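4 Handling and folding printed fabric

4.1 Before you start

This section covers printed cloths, pillowcases and light throws in the Halari range. For quilted covers and anything with a filling, go to section 5.

You will need:
A flat surface larger than the unfolded piece
A lint roller or soft brush
A clean cotton pressing cloth
The Hollis storage box, or any lidded box at least 300 mm deep

A dark work surface is preferred for pale and pink fabrics. Lint and loose threads show up against it, and the edge of the cloth is easier to follow when squaring the corners.

CAUTION: Check the surface for grit, splinters and dried glue before laying fabric on it. Damage to a printed face cannot be repaired.

4.2 Washing

1. Turn pillowcases inside out. Cloths and throws may be washed as they are.
2. Wash at 30 degrees with similar colours. Do not use bleach or a stain remover containing bleach.
3. Remove the load as soon as the cycle ends.
4. Dry flat or on a line, out of direct sun. Do not tumble dry.

Note: Pinks and corals may release a little colour in the first wash. Wash them separately once before adding them to a mixed load.

4.3 Laying out

1. Place the fabric on the surface with the print facing up.
2. Take hold of one edge near a corner and lift it clear of the surface. Keep the rest of the piece resting where it is.
3. Let the lifted part hang in a loose curve. Do not pull it tight - stretching on the diagonal distorts the weave and puts the lettering out of line.
4. Lower the edge slowly, working from the middle of the piece outwards so that air can escape.
5. Repeat on the opposite edge.
6. Smooth any remaining creases with the flat of the hand. Do not rub across the print.

Note: Use the hemmed edges to judge whether the piece is straight. Script lettering and scattered motifs are often set at an angle and are not a reliable guide.

4.4 Pressing

1. Turn the fabric so that the print faces down.
2. Cover it with the pressing cloth.
3. Set the iron to low, without steam.
4. Press for 6 seconds in one place, lift, and move on. Do not slide the iron.
5. Leave the fabric flat until it has cooled fully.

CAUTION: Never place a hot iron directly on printed lettering or on a solid block of print. The ink may soften and stick to the soleplate.

4.5 Folding

1. Turn the print face up again.
2. Fold the left third over the middle, keeping the top edges level.
3. Fold the right third over the left.
4. Fold from the bottom to the top once. Small pieces need no further folding.
5. For throws, fold once more and check that no crease runs through the main lettering. If one does, open the last fold and move it by the width of a hand.

Cloths with print over most of the face may be rolled instead, on a Kernora card tube or similar. Roll with the print on the outside.

4.6 Storing

1. Line the box with plain white tissue.
2. Put the heaviest pieces at the bottom.
3. Place a sheet of tissue between printed faces.
4. Close the lid and keep the box in a dry cupboard, at 19 degrees or below where possible.

Refold stored pieces every few months along different lines. Cedar blocks and Jendora sachets may be used, but must not touch the fabric.
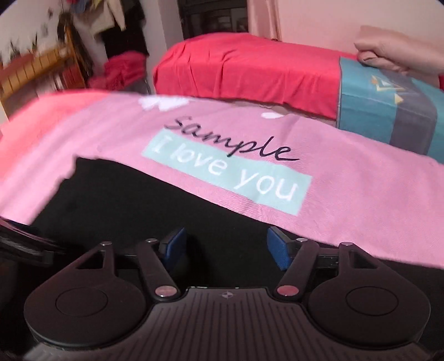 Fig. 4 - Pink printed fabric, part raised over a dark surface (see 4.3)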